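Handout 3: Comparing grippers on the same arm

Course: Practical Robot Handling, second part

Read this handout before you come to the lab. In the lecture we spoke about contact forces in general. Now we look at how a choice of gripper changes the whole task, also the parts that seem to have nothing to do with the fingers.

3.1 What we compare

We have two grippers for this unit. The first is the Bolley parallel gripper, with two flat jaws which close on one line. The second is the Etus hand, with several jointed fingers which can be moved one by one. Both are mounted on the same arm with the same adapter plate, and both are commanded from the Sotgate controller. When you change the gripper, you must also load the matching tool file. If you forget it, the controller works with the wrong tool length and the arm will come down too low. Last year this cost us one set of finger pads.

The question of the unit is simple to say: for which objects does the Etus hand earn its extra complexity? Please do not answer it before you have your own numbers.

3.2 Ways to take a mug

A mug is a good test object. It is rigid, it has a handle which breaks the symmetry, and it can be held in at least three different ways.

Outer grasp. The fingers close around the wall from outside. With the parallel gripper this is the standard solution. The jaws must open wider than the mug, and the handle must be turned out of the closing line.

Handle grasp. One finger goes through the handle or two fingers pinch it. The weight then hangs to one side, so expect the mug to rotate when it is lifted. Use a low speed.

Rim grasp. One finger enters the opening and presses on the inner wall, and another finger closes against it from outside. The approach is from above, straight down, and the direction of the handle matters less. For this grasp the starting pose of the hand is important. The outer fingers must be open before the inner finger goes in, or they will touch the rim first and push the mug away.

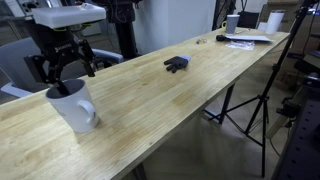
Fig. 3.1. Rim grasp with the multi-fingered hand: one finger in the opening of the mug, two others still spread.

Compare the pose in the figure with the drawing from the lecture. In the drawing the inner finger is exactly vertical. On the real arm you will rarely get this, and a small angle is acceptable as long as the fingertip does not scratch along the wall on its way down.

3.3 Settings

Start from these values and change only one of them at a time.

Approach height above the table: 285 mm
Closing time, fingers or jaws: 800 ms
Pause before lifting: 2 s
Repetitions for each grasp: 3

The approach height is measured from the table top to the mounting plate, and it is the same for both grippers. The closing time is a compromise. With a shorter time the Bolley gripper becomes loud and moves the object; with a longer time you will wait very much and learn little.

3.4 Soft objects

After the mug we repeat the work with a glove. A soft object does not give the same clear contact signal, and the finger current rises slowly instead of in one step. Students often set the threshold from the mug trials and then wonder why the hand closes completely and reports no object. Record the current curve first, choose the threshold after.

For the parallel gripper, try the glove once across the palm and once at the cuff. Write down which one you would choose if you did not know the orientation in advance.

3.5 What to write down

For every trial: gripper, object, grasp type, start position of the object, result. As result we accept "held", "slipped" and "not taken". If the object moved before the contact was complete, add a note — this is the most useful information in the whole table, and it is missing in most reports.

Reading: Mühlbauer lab notes, the section on finger placement. The part about suction you can leave out.

Reports are due before the Saturday session. Bring also the raw current files, not only the plots.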